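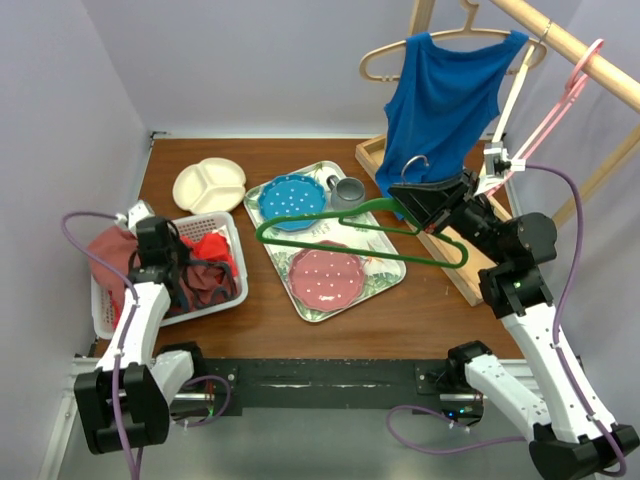 Kallis quilt block patterns: read me first

Kallis is a set of 40 patchwork block patterns with cutting charts, kept as plain text so they can be printed, edited or read on a phone. The blocks were drafted by Jayanthi Varghese for the Dredosberg quilt weekend in January and tidied up afterwards.

What is in the folder

blocks: one file per block, named after the block
charts: cutting charts for finished sizes of 18 cm and 27 cm
layouts: 19 suggested settings, from cot quilt to double bed
fabrics.csv: 227 rows, one for each piece to be cut, with block, shape, width, height and colour value

Measurements

All sizes are in centimetres and include a seam allowance of 0.75 cm on every side. If you sew with a quarter-inch foot, use the files ending in -inch. Do not mix the two in one quilt.

Colour value is light, medium or dark. No fabric ranges are named.

Known problems

The Panicker Star chart lists the corner squares twice. Cut them once.
Kullis Steps has no 27 cm version yet.
Curved blocks need templates, and these must be printed at 100%.

Changes

21st November: corrected the border lengths in the cot quilt layouts.

Use

Make and sell quilts from these patterns as you like. Please do not sell the patterns themselves. Send corrections to Jayanthi with the block name and the row number.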